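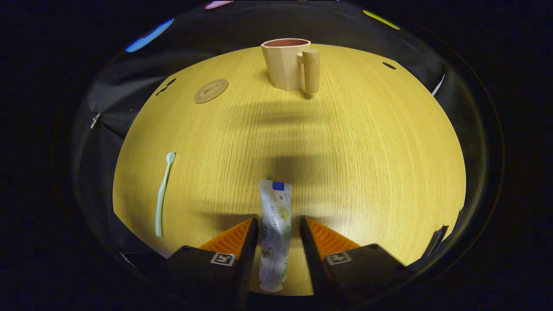 4.2 The Toothpaste Problem

Vematine > Papers > Household Tasks
September, Godoy project staff

Figure 2. Two ridged finger pads holding a toothpaste tube upright; toothbrush, mug and coaster on the table.

Of 2,000 attempts at tidying a washstand, our policy finished 854. Mugs went well. Tubes sagged, rolled and sulked. A hand-held gripper (Figure 2) gives the person doing the chore the same two fingers, and much of the same annoyance. Median time per tidy table was 55 seconds, a pace any teenager could match if asked twice.

Contact Meklow Lab, Flerkport | Back to top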